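Kids > Robots > When Robots Goof

Stories | Try It | Ask Wing-sze | Games

Why did the robot stop?

Quick one this week! Two-armed robot called Flaneo. Its job: put shiny metal cylinders in rows. Boring for you, hard for a robot. It did 321 moves just fine. Then the left gripper squeezed and didnt let go. Stuck shut!

A robot can't feel "uh oh" like you do. It has a sensor, a part that measures how hard the fingers push. This one was sending the wrong number. So the robot thought it was holding nothing, and squeezed harder. Yikes.
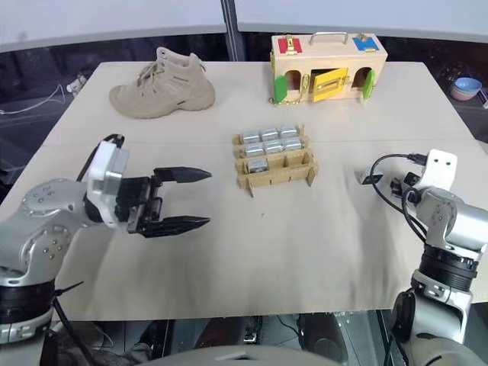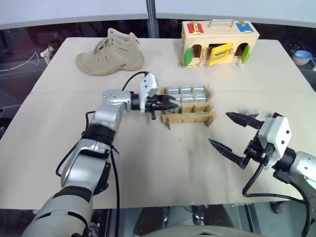
Flaneo's two arms, with the cylinders in their rows. Spot the boot and the lock box!

So what now? Wenjie Cui hit the big red stop button. Power to the arms, off. Then a new sensor, and 18 slow test squeezes on a sponge before any metal. All good.

Safety rule, same for grown-ups: never reach in to help a stuck robot. Stop button first. Allways. Even a slow arm can pinch, and it doesn't know your hand is there.

Try it: pick up a grape with thick gloves on. Squished it? Now you know how Flaneo felt. Sort of.

Contact Traltard Kids | © Traltard | Back to top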